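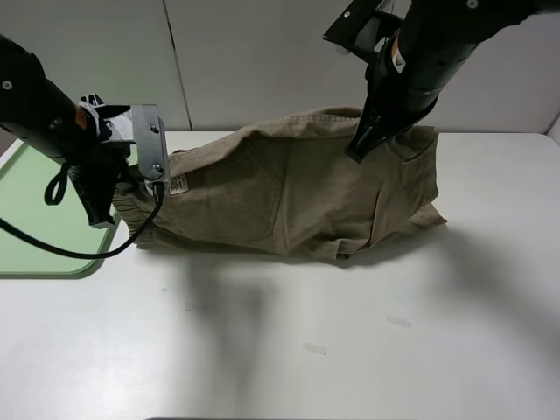 Fiction
By Leonora Lagman

The man from Stelteo wore a vest with the logo on it and wanted us to call him Callach, just the one name. He had booked the back room of the Maglaya and paid for the samosas, and I'll say this for him, they were good samosas.

My aunt had made me come. She'd put 1000 dollars into Stelteo in August and according to the app on her phone she now had 677 tokens, worth a good deal more than she had started with. She held the screen up to me in the car. The number was green and had a little arrow.

"Can you take it out?" I said.

"Why would I take it out? It's going up."

"But can you?"

She put the phone back in her purse.

Callach talked for most of an hour. The tokens were backed, he told us, by a vault in Cestholm. He had a slide of a mountain. A woman two rows ahead put up her hand and asked whether Cestholm was a country or a town, and he said it was a jurisdiction, and people wrote that down.

I used to do the books for a tire shop. I'm not clever about money but I know what it looks like when a person won't show you the drawer.

At the break my aunt took her paper plate over to his table and I went with her. He had a laptop open and a stack of forms, and a pen on a chain as if we might steal it. 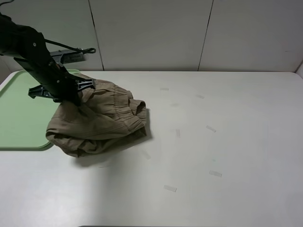

"If I wanted to sell my tokens tonight, how long before the money was in my bank account?" my aunt asked.

"Withdrawals open when the lock-up period ends, and the lock-up period is set by the network," said Callach.

"Who's the network?" I said.

"Everyone in this room." He smiled past me at the room.

My aunt nodded slowly. I had seen her give that nod to a roofer once, right before she got three other quotes, and I let myself hope. Then he told her that members who topped up before nine o'clock would get a bonus, and she asked how much of a bonus.

It was 23 percent. She topped up 200 dollars on his laptop, standing, with her plate balanced on the forms. I counted the samosas left on the tray so I wouldn't say anything.

Driving home she was cheerful. She talked about the neighbour's fence and whether I was eating properly. At the lights by the hardware store she took her phone out, looked at it, and put it away.

"Analyn Abella got hers out," she said. "From the choir. She took out fifty dollars, no trouble at all."

"When?"

"In the beginning."

"And since then?"

"She hasn't wanted to."

I asked if anybody had wanted to. The light changed and I had to drive. My aunt rolled the window down an inch, then up again.

"You think I'm a silly old woman," she said.

"I think he has a slide of a mountain."

She laughed at that, a bit. When we got to her place she didn't get out right away. She had the app open in her lap and was pressing something with her thumb, waiting, and pressing it again.
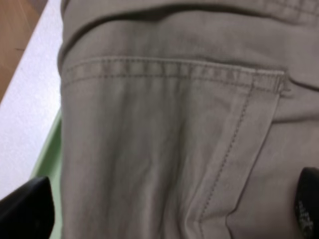 Khaki trousers, back pocket.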